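The Great Counter Clear-Out, part one

Hello again from the kitchen end of things! Last time I promised you recipes and I'm sorry to say there aren't any, mostly on account of there being nowhere left to chop an onion. So this month you're getting clutter instead, and specifically the breakfast bar, which in my house has always been the place where things get put down for a minute and then stay until the holidays.

I set myself a little challenge back in January. One surface, 5 minutes an evening, no buying of baskets or bins until the very end (this was the hard part for me, I love a bin). Annelies Wuyts did the same thing in her place over in Stulham and we swapped notes by text, mostly to complain. She picked her hall table and finished it in a week. I picked the counter and, well, I'm still writing about it, so draw your own conclusions.

The chargers are the worst of it. I don't know how a household ends up with a whole heap of black cords at one end of the counter, loops hanging over the edge, each one looking exactly like the next. Then you've got your paper towels, a plate of crumpled napkins, a mug, an empty bowl, and a divided organizer that was supposed to fix everything. I do like an organizer – but it only helps if you put the things in it, and mine spent a good long while sitting beside the mess like a guest who didn't know anyone at the party.

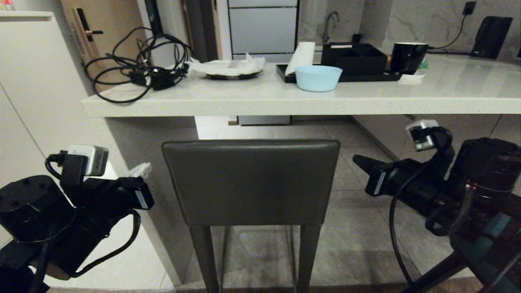
Tracey Rudd wrote in to say that cords should never live on a counter in the first place, and that she gave hers a drawer by the back door with a strip of masking tape on every plug, phone or tablet or whatever it may be, written in marker. Anything without a tape label after a month goes to the electronics recycling. She also says a bar stool is the enemy, because once you can sit down at a counter you start bringing your stuff to it.

I'm not giving up the stool, Tracey! That's where I drink my coffee. But I tried the tape over a weekend and I have to admit it's good. Up to 100 little bits of tape on a roll if you tear them small, and it peels off clean when you change your mind. The ones I couldn't name went in a paper bag in the closet, and so far I've gone back to the bag for just one of them.

A few other things that have stuck with me. Paper towels can stay out, I use them all day long. Used napkins go in the trash when the plate goes in the sink, same trip. Folded papers get opened and read on the spot or they turn into furniture. And wipe the counter last thing at night even if it's only the part you can reach, it's so much nicer coming down to it in the morning.

Next time I'm doing the cabinet under the sink, and Luuk Vermeulen has offered to lend me his headlamp for it. If you've got a way of keeping sponges from multiplying, please write in before then.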